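3.2 Where the folding is done

In the first round of interviews we asked people to tell us where in the home they fold their washing. Most of them answered with one word, usually "bedroom" or "kitchen", and we took this as enough. When we visited the same homes in Marnden in January, we understood that the word was too large. In the bedroom the work was done on the bed, on the floor beside it, on the lid of a chest, or standing, with the cloth held against the body. For this reason we coded the surface and the room separately (see Salminen and Amrani, in preparation, for the full scheme).

The bed was the most common surface in small homes. It is wide, it is soft, and it is free during the day. But it has also disadvantages which the participants named themselves. A towel laid on bedding does not slide, so the far corner must be lifted and carried across. The cover can move together with the cloth. And the bed has to be given back in the evening – a pile that is not finished by then goes to a chair or to the floor, and in several homes it stayed there until the weekend.

The lower bunk is a special case of this. The upper bed limits how much a standing person can lean in, and the light is often weak even when the lamp is on. One mother told us that she folds only small things there and takes the sheets to the kitchen table. On the other hand, a lower bunk has a back side where storage can stand, and in Figure 4 a rack and a woven basket stand behind the towel, with a clothes hanger to the right of the basket. We call this arrangement a "closed" folding place, as the surface and the containers are within one reach.

Figure 4. A pale towel on patterned bedding in the lower bunk. The right part lies mostly flat, while the left end is narrow and gathered.
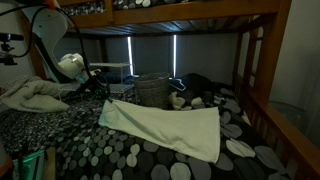
3.3 Partly spread cloth

A second thing we had not planned to code was the state between heap and fold. Karppinen proposed 3 levels for it: gathered, partly spread and flat. The towel in Figure 4 was coded as partly spread. Two coders disagreed mainly on cases with a diagonal fold at one end, and these were decided in discussion with Hettiarachchi. The levels are used again in Section 4.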